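Clubs & Competitions > Student builds > Two-arm cable task, is our layout daft?

leonie_mck
Hello all. Long-time reader, I've posted maybe twice and one of those was about glue. Our student club has signed up for the Mahuika tabletop challenge and picked the cables category, which everybody warned us off and we did anyway.

The job is dull to describe. There's a table with a mat on it, a power strip, a charger on a tangly lead and a bit of other clutter. Two arms have to pick up the charger adapter, get it into a socket on the strip and leave the lead somewhere sensible. Extra points if the arms both do something useful and you don't just have one of them waving.

We've got the two arms working off the same controls (I drive, Geum-ok does the recording and the shouting) and we've been collecting demonstrations so that we can train something on them. My plan is 800 before the regional day. My brother Bevan reckons that's silly and we should script the whole thing. He'll be along in a minute to tell you so himself, he's on here too, sorry.

What I'd like to know:

How much do you move stuff between runs? We've been shuffling the adapter and lead every go but leaving the strip near the top middle. Is that cheating ourselves?

And should there be clutter on the mat that has nothing to do with the task? Elsie says yes, Bevan says no, and I've got a headache.

bevan_mck
Present. For the record I didn't say silly, I said you'd be recording until your hands dropped off.

The strip doesn't move much. The sockets are in two straight rows. If you know where the strip is you know where every hole is, and the last bit is just lining up and pushing. I'd find the strip with the overhead camera, find the adapter, grab, turn, push. Learning how to do something you could write down in a page of code seems like a long way round to me.

tamihana_e
Elsie here, I help with the club when my timetable lets me.

Bevan, love, we tried your page of code. It was fine when the adapter was sitting nicely and then the lead got twisted and the whole thing sprang round the moment the gripper let go of the table. The lead is the problem! The adapter never just sits there, it's got a springy tail on it that wants to be somewhere else. I don't think you can write that down in a page, or ten.

bevan_mck
It was one afternoon and I hadn't tuned anything.

tamihana_e
It was two afternoons. I brought biscuits to both.

sprocket_dad
Came in from the front page, I run a school team (younger than yours, mostly wheels and line following). I can't help with the learning side but on layout: move the strip. Please move the strip. We did a block-stacking thing a few years back with the target taped down in the same spot for weeks, then got to the venue and the organisers' table was a hand's width narrower. Everything landed in slightly the wrong place and there were tears, some of them mine.

leonie_mck
Oh no. OK that's exactly what I was afraid of.

f_odoi
Fuseini, I did this category last time with a different team and I'm helping Leonie's lot a bit this year from afar, so take this as half inside, half outside.

I'd move the strip too, but not yet. Get it working with the strip staying put and the lead going wherever it likes. Then start turning the strip, a little bit, then a lot. If you change everything from the first day you won't know what's failing. We did it all at once and got 43 good insertions out of a whole weekend and could not tell you what the good ones had in common. I still have the notebook. It makes very sad reading.

On clutter I'm with Elsie. Judges put things on the table. They say they won't, and then there's a screwdriver.

haribotics
I'll disagree with the clutter thing, a bit. Clutter is good for the vision, yes, but if it's in reach of a gripper then you're teaching the arms to dodge as well, and in my experience dodging makes people drive in a funny, nervous way. You get these hesitant demos where the arm goes up and over everything like it's stepping over a puddle. Then the trained version does the puddle step when there's nothing there. I'd put clutter at the sides only, and only once the clean task works.

geumok_ha
That puddle thing is so true!! I can see it in our recordings. Leonie goes very high when the circuit board is out and it makes the run a lot longer. She says she doesn't. I have the recordings.

leonie_mck
I do not go high.

geumok_ha
I have the recordings.

old_solder
Bit of a grumble from me. Why is a circuit board out at all? It's a plug and cable task. And has anybody in this thread mentioned whether the strip is live? If you've got students driving metal prongs into sockets with a gripper I'd want to hear about that long before I heard about clutter. Fingers are conductive enough to worry me, robot ones too.

leonie_mck
Fair, should have said. It's never live when the arms are running. The strip's own lead stays coiled up on the mat with its plug lying there where we can all see it, that's a club rule and it's written on the wall. The room itself is in a building from 1946 and the sockets in there make everybody nervous anyway, so we keep well clear of them.

The board is there as an "object of no interest", Elsie's words. It came off a dead Skavico controller and it's a nice colour contrast with the mat.

old_solder
Good rule. Grumble withdrawn on the mains, not on the board. I'd use something you don't mind being squashed, and something that hasn't got an edge connector for the lead to catch on.

tamihana_e
It IS dead though. It's been squashed already.

sprocket_dad
What's the surface, out of interest? We went from bare white tabletop to a cutting mat and it changed how well the camera found small things.

leonie_mck
Brown felty mat over a white table. Bare table was hopeless for us, the strip is white and the plug on its cord is white, so it was white on white on white. The brown is ugly but you can find everything on it. Also the grippers can get under things a bit better as the felt gives. Bevan bought it and would like that recorded.

bevan_mck
I would like that recorded.

haribotics
Can you put up a view from the head camera? Easier to argue about the layout when we can all see the same layout.

leonie_mck
Yep, give me a sec. It's the start position we've been using this week, before either arm goes for anything. 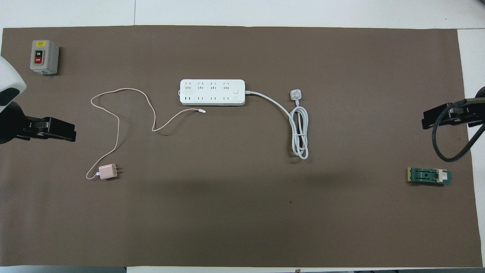

Head camera, start position. Pink lead and adapter to the left, the famous green board to the right.

f_odoi
Thanks, that helps a lot. First thought: the adapter's prongs are pointing right, more or less the way your left gripper points. So the left arm can get hold of it but it'll need to turn it prongs-down before it goes anywhere near the strip. Do you do that in the air with one arm, or hand it over?

leonie_mck
Left arm picks it up and tips it. The right arm is meant to steady the strip. In practice the right arm gets there late and the strip skates about on the felt.

haribotics
That's the thing I'd fix first then, before any of the moving-stuff-around business. Have the right arm go down and hold the strip by its end before the left one even lifts. If it's late in the demos it'll be late for ever.

Also I see you've got two sorts of socket on there. Which row are you aiming at?

leonie_mck
The two-pin row along the bottom. It's a flat two-prong adapter. We haven't told it which of the four to go for, I just pick whichever feels handy on the day.

bevan_mck
Which is what I've been on about! If you pick a different hole every time with no rule then the thing you train will aim for the average hole, and the average hole is a bit of plastic between two holes. Pick one. I'll stop going on about scripts if you pick one.

f_odoi
I'm with Bevan on this one. Either one socket always, or nearest socket always. Not "feels handy".

tamihana_e
Hmm, I'm less sure. With enough runs it ought to cope with there being more than one right answer, a lot of people's setups do. But we haven't got enough runs and I'm not keen on being the one who finds out. One socket for now.

old_solder
Your lead makes a big loop up towards the left gripper in that view. Is that on purpose? First thing I'd expect is a finger through the loop on the way to the adapter.

geumok_ha
We throw it down and don't tidy it. Whatever shape it lands in, that's the shape. And yes, finger through the loop is our most popular failure. Leonie has a special noise for it.

sprocket_dad
And is the grey box with ON and OFF your stop button, or part of the task?

leonie_mck
Part of the clutter! It isn't wired to anything of ours. The proper stop is on the desk by Geum-ok's elbow. Maybe a bit confusing for visitors, now you say it. Elsie wants to use it for a second task later on, press the right button on command, but one thing at a time.

haribotics
I'd take it out then, or at least make sure every visitor knows. Somebody will lunge for that red OFF button in a panic one day.

old_solder
Seconded. Very strongly.

leonie_mck
Fine, fine, box is coming off until we've got the Bastska firmware sorted and can think about task two. The board stays, Elsie has spoken.

So for the next lot: right arm holds the strip first, one socket (left-hand end of the bottom row), strip stays put until it's working, then we start turning it. I've binned the last 7 runs where the strip skated off, Geum-ok wept. I'll come back when we've got something that plugs in without me holding my breath.

bevan_mck
And if it hasn't by September we try my script again.

leonie_mck
By September you can do what you like.

f_odoi
Post the failures as well please, they're more use to the rest of us. And mind that loop.

Related threads
Tevov arm drifting after warm-up, anyone else?
Felt, foam or bare table for small parts
Mahuika challenge: who's entering which category
Driving two arms at once without getting cross
Skavico controller spares, wanted and swaps

Contact the moderators | Copyright the forum and its posters | Back to top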